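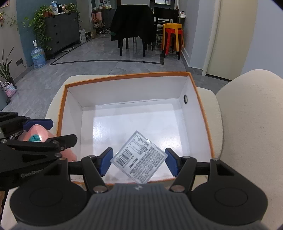

Tayla Bright wrote to me on Monday that a gift box should be packed from the biggest item down, and that I make things hard for myself by starting with the small flat packets. She may be right. I have always done it the other way, and I went on doing it the other way this week.

The box I'm using now is white inside with an orange border around the rim. I like a white bottom because small things show up against it. My last ones were plain brown and I once taped one shut with a packet missing, then found it under the table two days later.

My order is flat things first, label side down if the label is all barcode and small print. The packets have clear edges and a white printed face, and the print is tiny, so I read it before it goes in. If there is a number stamped on it I copy that onto the packing slip. Then come the shiny things that crinkle, and anything with a peak or an odd shape goes last so it doesn't get leaned on.

Tayla's point was that the big item decides where everything else can go. With a tall box I agree. In a low one, the flat packets slide under whatever comes after them and I don't lose any room.

I paid 154 for the last lot of boxes from Porlow, with tape and tissue included. The tissue was thinner than I wanted – two sheets do what one used to do. Next time I will get the tissue from Hollenstein and only the boxes from Porlow.

Kilian Wieser asked if I still put a card in. I do, on top, the last thing before the lid. I write the cards the evening before, at the kitchen table, and keep them in the same order as the address list. Keabetswe Gumede's box goes out first because hers has the farthest to travel. I still need to check the postage on it.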